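Jundance is hiring part-time robot operators for its site in Camacho. Start dates are in November. No background in robotics is needed. We train everyone.

## The job

You will teach two-armed robots to do small household and kitchen tasks by doing those tasks yourself through the arms. You stand at an operator station and hold a pair of hand controllers. When you move your hands, the arms on the table move with you. The system records what the arms did and what the cameras saw, and our software team at Vonum uses those recordings to train the robot to do the task without an operator.

One recorded run of a task is called an episode. Most episodes are short. You will repeat the same task many times in a shift, with small changes to where things are placed.

The current block of work is called Varkik. It covers weighing, scooping, pouring and sorting dry goods. A common task in it is moving beans from a food container into a bowl on a kitchen scale with a scoop held in the right gripper. 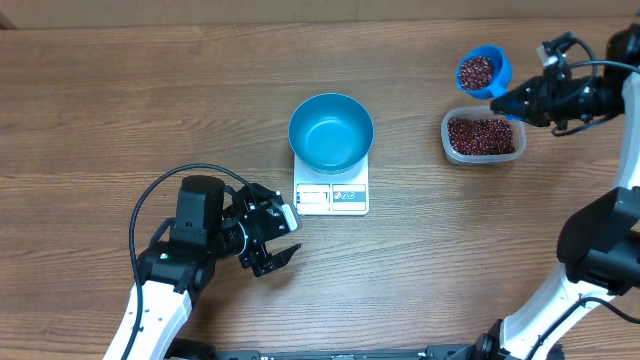

The full Varkik block has 416 task variations. Each operator is given a share of these and works through them over several weeks. You will not be expected to learn them all at once. New operators start with single-arm pick and place, then move to scooping, then to tasks that need both arms.

## What a shift looks like

Shifts are four hours, either 8 a.m. to noon or 1 p.m. to 5 p.m. You pick one and keep it. Within a shift:

- Check in, read the task sheet, and set up the table to match it.
- Run the warm-up routine on both arms and confirm that they follow your hands correctly.
- Record in blocks of 60 minutes, with a break of 15 minutes after each block. Breaks are paid.
- Between episodes, put the items back to their start positions. The task sheet says which items move and which stay put.
- Mark each episode as good, bad or unsure before you start the next one.
- At the end, park the arms, sweep up, and write a short shift note.

The shift note matters. If an arm lagged, if a gripper slipped on a handle, or if you changed the way you approach a container halfway through, we want it in writing. Two or three sentences are enough.

## What makes a good episode

We are looking for clean, steady motion at a normal pace. Speed is not scored. An episode where the operator rushes and spills half the beans is less useful to us than a slower one that ends with the beans in the bowl.

Some things we will ask of you:

- Move with a purpose. Long pauses in midair teach the robot to pause.
- Use the same general method each time unless the sheet says to vary it.
- Approach handles from an angle where the fingers can close fully.
- Do not reach into the work area with your own hands while recording.
- If something goes wrong and you can fix it with the arms, fix it and keep recording. Those recoveries are useful and we keep them. If you can't fix it, stop the episode and mark it bad.

You will drop things. Everyone does in the first week, and there is no penalty for it. We review a sample of each operator's episodes and go over them in person, usually at the end of a shift.

A scooping episode is treated as complete when the beans called for on the sheet are in the bowl, the scoop has been let go, and both grippers are clear of the items.
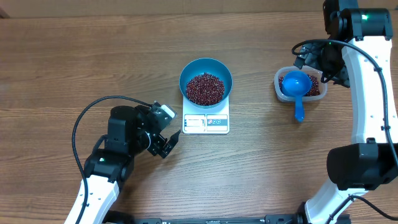 Operators who pass the scooping review can move on to two-arm tasks, such as holding a bag open with one gripper while filling it with the other. These take longer to learn. Most people need two or three weeks before their two-arm episodes are steady enough to use.

## Who we are looking for

You must:

- be 18 or older and allowed to work in the United States
- be able to stand for an hour at a time (a stool is available at most stations, so tell us if you need one)
- have normal or corrected vision and be able to judge distance on a screen
- be able to use both hands on the controllers with a light grip
- read and follow written instructions in English
- be able to commit to at least three shifts a week for ten weeks

It helps if you have done work that calls for careful hands. Past operators have come from food prep, sewing, dental labs, warehouse packing and model building. Time spent on video games is fine to mention, though it makes less difference than people expect. We would like to have both left-handed and right-handed operators in this group.

Some Varkik tasks use real food items, including dried beans, rice, nuts and flour. If you have a food allergy, please say so when you apply. We can keep you off those tasks in most cases, but the items may still be in the room.

## Pay and terms

- $23 per hour during training and $26 per hour after you pass the first review
- Training is one week, paid in full
- Paid every two weeks
- Part-time, fixed term of ten weeks, with a chance to extend
- No work from home for this role

Pay is by the hour. We do not pay by the episode and there is no daily quota.

We have 69 places to fill across the morning and afternoon shifts. Afternoon places usually fill first.

## Recording and privacy

The cameras are aimed at the table and the arms. Your voice is not recorded. Your hands may show up briefly while you reset the table between episodes, and those parts are cut before the data is used. Episodes are stored under an operator number. You will be asked to sign a consent form that explains this in more detail, and you can read it before you accept the job.

## Safety

The arms are small and run at limited speed, but they can still pinch. Each station has a stop button within reach, and you will practice using it on the first day. Long hair must be tied back. No loose sleeves, scarves, or hanging jewelry at the stations. Closed-toe shoes are required.

## How to apply

Fill out the short form on the Jundance jobs page and choose "Robot operator, Camacho." We ask for:

- your contact details
- which shift you want, and whether you could take the other one
- a few lines on any hands-on work you have done
- any allergies or needs we should plan for

A resume is optional. Please do not send a cover letter.

If your form looks like a fit, we will invite you to a tryout at the site. It lasts an hour and is paid at the training rate. You will get a short lesson on the controllers, then try two simple tasks. We mostly look at how you take instructions and whether your motion gets steadier over the hour. Finishing the tasks is not required.

We answer every form, normally within a week of getting it. Forms that come in after the places are filled will be kept for the next group, unless you ask us to delete yours.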